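The Red Batch

The recipe for Jandholm cordial had been in the family since before the war, and it was three lines long. The third line said only "colour to taste".

She had bought the colouring from Coppens on the high street. The bottle was small and cost more than the sugar. Her aunt had always said that people would not buy a pale cordial, and her aunt had sold 500 bottles every April until she was 68.

She put the big jug on the white table and filled it from the tap. She drew the colouring up with the syringe, as she had been shown – slowly, with the tip well under. The first squeeze did nothing much. The second turned the water pink and the third turned it red. She tipped a little into the other jug to look at it against the light, then tipped most of that back. It seemed too orange to her.

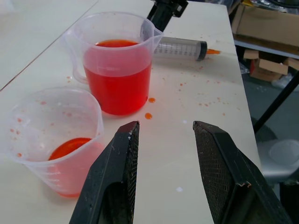

There were spots of it all over the table. She went for the cloth, but the telephone rang in the hall and she answered it. It was the shop at Gralum. They wanted to know if she would be making the cordial this year, now that the house was hers.

"Yes," she said. "What colour do you remember it?"

The woman at the other end thought for a while.

"Red," she said. "A bit orange."

Filed under: Short fiction, Kitchen stories
Last updated Feb 12, 2021
Contact | © Plelta Stories | Back to top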